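4. Colour matching between container and contents

4.1 Background to the measure

The previous section dealt with where households keep their recycling containers. The present one deals with the colour of those containers, and with how far residents treat colour as an instruction. Councils have long used coloured lids and boxes to tell one waste stream from another, but the colours are seldom chosen with the contents in mind. In Irkimwood, paper goes into a blue box and glass into a black one. In Gidden the two are reversed. Neither choice has any clear link to the material, and residents must learn the rule by heart or read the label each time.

We distinguish two kinds of colour rule. Under an arbitrary rule, the colour of the container stands for a type of material only by agreement. Under a matching rule, the item itself, or the bag it is placed in, carries the same colour as the container. Matching rules are rare in kerbside collection, although food waste schemes that issue green liners for green caddies come close. The simplest form of a matching rule can be drawn with plain objects, as in Figure 4, where each cube shares its colour with one dish. No label or prior agreement is needed to say which belongs with which.

4.2 Data

Collection records were gathered in Irkimwood and Gidden from 216 households that had agreed to take part. Crews noted the contents of each container before it was emptied, using the form given in the appendix. The full set held 3508 records. Those with a missing container code, an unreadable address or no entry for contents were removed, which left 3000 for analysis. Most of the removed records came from Gidden, where the older form was still in use for the first part of the trial. We tested whether the removed records differed from the rest in season or street type and found no sign that they did.

Households in Irkimwood received coloured paper sacks in August. The sacks were printed in the same colour as the box in which they were to be placed. Gidden kept its existing arrangement throughout and serves as the comparison area. Both areas are mainly terraced housing with front access. Flats were left out of the sample, as their shared bins cannot be tied to a single household.

4.3 Coding of errors

A record was coded as an error if any item was found in a container meant for a different stream. Items that could not be recycled at all, such as crisp packets, were coded separately as contamination. The split matters here. A matching rule can be expected to reduce the first kind of mistake, but it gives the resident no help with the second: a crisp packet has no container of its own colour, and the resident must still decide what to do with it.

Yasaman Ahmadpour coded the full set and a second coder worked through a subset. Disagreements were concentrated in one category, that of cartons with a plastic cap, which the two areas treat differently. These were settled by reference to the guidance leaflet of the area in question. Where the leaflet was silent, the record was kept and the carton ignored.

4.4 Results

Errors fell in Irkimwood after the sacks were issued and did not fall in Gidden. The change was largest for paper placed with glass, and small for glass placed with paper. We put this down to handling: paper was usually bagged indoors, while bottles and jars were carried out loose and never came into contact with a coloured sack. Contamination showed no clear change in either area.

The effect was not even across households. Those that had made few errors before the trial continued to make few. The gain came mostly from households in the middle of the range, whose earlier mistakes were spread over many weeks and involved small amounts. A small group made frequent errors before and after, and in several of these the sacks had been used for general rubbish.

Length of residence had little bearing on the result. This runs against the account given by Xia, in which new residents gain most from a change in colour coding because they have no older rule to unlearn. The Irkimwood scheme kept the existing box colours and added the sacks to them, so that long-standing residents had nothing to unlearn either. The Rornent scheme discussed in Section 2 replaced its boxes outright, and a direct comparison between the two would be unsafe.

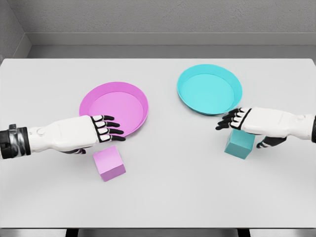

Figure 4. Matching rule in its simplest form: pink cube and pink dish, cyan cube and cyan dish. Computer-rendered.

A further limit concerns residents with reduced colour vision. The recruitment form did not ask about this, and the records cannot show whether any of the remaining errors arose from confusion between two similar colours. The box colours in Irkimwood differ in lightness as well as hue, which should lower the risk, but the printed sacks were paler than the boxes and faded further in store. Any wider scheme would need to test the sacks under street lighting, given that many residents put their containers out after dark.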